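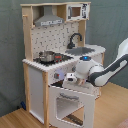
**Figure 2.** Play kitchen with range hood, microwave, tap and sink; a small metal pot stands on the stovetop.

### 3.2 The kitchen as a place for play

The play kitchen was the largest piece in our material, and also the piece on which the families in Sturnau and the staff in Ellent had most opinions. It is of a common type: child-sized, made of light wood and white-painted panels, with the oven below the countertop (Figure 2). We chose it after the first visits in Hesum, where the teachers told us that a kitchen without a sink is used as a shop counter within short time.

For the analysis we divide the kitchen into two zones. The cooking zone is on the left and consists of the black stovetop panel and the grey hood above it. The washing zone is on the right and consists of the sink basin and the gooseneck tap. The microwave, placed high in the right cubby, belongs to none of the two by its function. In the coding we gave it an own category, and this decision had consequences which we discuss in Section 4.

Many details of the kitchen are only printed. The stovetop is a picture of a cooktop, and the backsplash carries a pattern of small dark marks which imitates tiles. Other details have a real form: the basin is a recess in which things can be put, and the pot is of metal. Dambrauskienė, in her study of toy furniture, calls the first group "shown" and the second group "given", and we follow her terms. A shown detail tells the child what the place is for. A given detail can be filled, covered or emptied.

We expected that the given details would attract more play than the shown ones. The material supports this only in part. Of the 138 play episodes which we coded at the kitchen, 54 began at the stovetop, although it has nothing that can be opened. The children put the pot on it, waited, and often made the sound of boiling water with the mouth. The sink was used as a starting point less often, but the episodes which began there were longer, and they more often included a second child. A typical order was to "fill" the pot under the tap, carry it to the left side and cook. The way back, from the stove to the sink for washing up, was seldom seen before a teacher proposed it.

The distance between the two zones seems to matter here. On a countertop of this size one child can reach both sides almost without moving the feet. When two children played together, they had to agree who stands where, and the border was usually drawn between the stovetop and the basin. Arguments were few and mostly concerned the pot. In Ellent the teachers had solved this with a second pot of nearly the same size, and we recommend the same for groups with more than 2 children at the kitchen.

The hood was, to our surprise, mentioned by the parents more than by any child. Several parents said that it makes the toy look like a kitchen "in a flat". We found few episodes in which a child did something with it. The round wooden peg on the left post was hardly used either. The teachers in Hesum suggested to hang a small cloth there, and they reported that drying then became part of the play. We did not test this in a systematic way.

The microwave was used in a manner different from the rest. Children touched its control panel while they spoke numbers aloud, and after this they turned to another activity, as adults do while food is being warmed. Troels Snorradóttir, who coded this part of the material, proposed to count such pauses as play and not as interruption. We accepted the proposal, and the episodes concerned are marked in the tables.

One limitation should be named. All notes were taken with the kitchen placed against a plain background and with few loose objects on it. In a normal group room the counter is full of plastic fruit, cups and things brought from elsewhere, and the two zones are probably less clear to see. The written notes from Sturnau, which have 3,000 lines and were made in September under such everyday conditions, are treated separately in Section 3.3.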